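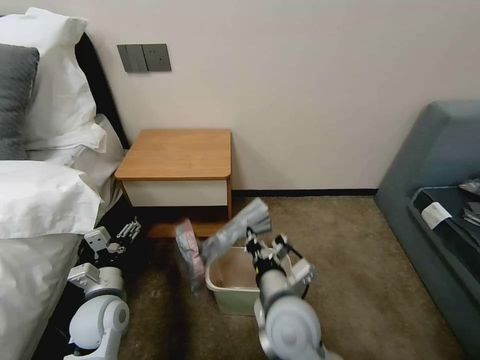
Parisa Parsa told us early on that a bag is never rubbish on the day it arrives, and that if we wanted to understand her bin we would have to start with her coat hook. We took the advice, and it changed the order of our whole interview guide. The rest of this section follows the plastic shopping bag through the rented bedroom, from the moment it is emptied to the moment somebody lets go of it for good.

Figure 4. Plastic bags and a small pale green bin near a nightstand.

4.2 The waiting period

Most writing on household waste treats the bin as the place where the story begins. Weights are taken, contents are sorted, and whatever happened earlier is reconstructed from what is left. The diaries kept by our 40 participants in Cadlow and Nondton gave us a chance to look at the stretch of time before that, and it is far richer than we had expected when we designed the study. Between the shop and the bin there is nearly always a pause. We call it the waiting period, a term we borrowed from one of the diarists, who wrote "bag waiting" beside the same entry on four pages in a row.

The waiting period can last an evening or a whole season. What surprised and delighted us was how seldom it was idle. A bag in waiting is stuffed into a shoe to hold the toe open. It goes round a shampoo bottle whose lid has cracked. It holds the laundry apart from the clean shirts, keeps a book dry on the walk to the bus, or stands in for a bag of its own kind that has split. Of the 270 diary entries that mention a shopping bag, only a small share describe it being thrown away directly after it was unpacked. All the others describe some kind of second use, or the hope of one.

The hope matters as much as the use. Several participants wrote about keeping bags they did not think they would ever need, and they were quite clear about this when we asked. Jana Görtz kept hers folded inside one another on the back of the wardrobe door. Asked how she decided when there were enough, she laughed and answered that the door told her, by no longer closing. We find this a wonderful answer and also a precise one. In the long-stay rooms we visited, storage space set the limit far more often than any judgment about the bags themselves.

4.3 Rooms that are not quite homes

Long-stay bedrooms deserve attention of their own. By long-stay we mean rooms let by the week or month, furnished in the manner of a hotel and usually without a kitchen the occupant can call theirs. The Kelmendi building in Cadlow and the two Malteo houses in Nondton are all of this type. People live there between leases, during work contracts, or while a relative is in the hospital. They shop in small amounts and carry things back by hand, so bags come in constantly. At the same time there is no drawer under the sink, no hallway closet, and no cellar.

In a family kitchen the bag of bags is so ordinary that hardly anyone mentions it. In a long-stay room it has to be invented again, and people were inventive! We were shown bags tied in knots and dropped into a suitcase pocket. We were shown bags rolled tight and pushed into a drinking glass. One man at Malteo used a single strong bag as a container for the flimsy ones and hung it from the window handle, where (he pointed out) it had the further merit of stopping the rattle.

Hardly any of this shows up in the waste stream. A researcher who came on collection day and opened the sacks would find a modest amount of film plastic and conclude that little was being used. The bags are in the building all the same. They are in glasses, shoes and suitcase pockets, and a good many of them leave in luggage when the tenant moves on. We think this helps to explain why earlier audits of furnished lodgings report such uneven figures for soft plastics from one month to the next. Departures bring the stored bags out all at once.

The April departures at Kelmendi gave us a good look at this. Seven tenants left within the same week, at the close of a training course, and the diaries from those days read very differently from the ones before. Entries become short and decisive. Bags that had been described fondly in March as "the good blue one" or "the thick one from the shoe shop" turn into "bags, out." The same writer, the same bags, and an entirely different tone of voice.

4.4 The small bin as a decision

Room bins in lodgings of this type tend to be small, and our participants had strong views about them. The commonest complaint was that a crumpled bag takes up the space of everything else. Plastic film springs back. It can be pressed flat with the hand and a minute later it has risen above the rim again, as though nothing had been done to it. People dealt with this in different ways, and the ways turned out to say a good deal about how they thought of the room.

Some twisted each bag into a rope before dropping it in. Some filled one bag with the others, so that the bin held a single soft parcel. Others gave up on the bin entirely for this purpose and left bags beside it, in a kind of annex that cleaning staff recognized without being told. We had assumed the annex was a sign of carelessness. The interviews corrected us. For the people who used it, placing a bag beside the bin was a polite signal that it was clean and that someone might want it. Bags inside the bin were finished. Bags next to the bin were on offer.

The cleaning staff at Malteo read this distinction in the same way, with one important exception. If the bag beside the bin was tied shut, they took it for rubbish, whatever it contained. An open bag on the floor was left where it was. Two tenants had lost things to this rule before they learned it, one of them a pair of reading glasses, and both now leave everything open. We know of no written instruction on the subject in either house. The rule lives entirely in practice, and it is followed with impressive consistency.

Liners complicate the picture. Where the house supplies a liner, tenants see the bin as belonging to the house and put their bags into it with little thought. Where no liner is supplied, the bag itself becomes the liner, and a bag that would otherwise have been thrown away is promoted to a job. This is the most common second use in our material. It is also the one people were least likely to name when asked whether they reused bags. "That's just the bin," one diarist told us, when we pointed to the carrier bag lining hers. Future survey work would do well to ask about liners separately, using plain words, and to ask early in the questionnaire before the respondent has formed an idea of what counts as reuse.

4.5 Talk about thickness

Participants had a lively vocabulary for the material. Thin bags were "whispery," "onion" or "market." Thick ones were "proper" or "shoe-shop." The words carried instructions with them. An onion bag could go round something damp and be thrown out with it afterward. A proper bag had to be returned if someone lent it to you, and lending one was a small act of trust. At Nondton we recorded a long and very good-humored argument between neighbors over whether a proper bag with a torn handle drops down a class or keeps its standing. It was not settled while we were present.

We coded thickness talk in 20 of the interviews and found that it predicts the length of the waiting period better than anything printed on the bag. Labels about recycling were mentioned rarely, and a few participants were surprised to find one on a bag they had owned for months. Feel came first. People rubbed the film between finger and thumb while talking to us, often without looking down, and then told us what it was good for.

There is a practical side to this for anyone running furnished lodgings. A hook on the back of the door costs very little and extends the useful life of the bags in the room, at least according to the diaries from the Kelmendi floors where hooks were fitted. We cannot yet separate the effect of the hook from the effect of being asked about bags every evening by enthusiastic researchers, and the second is surely not zero. Section 5 takes up that question with the diaries written after our visits had ended.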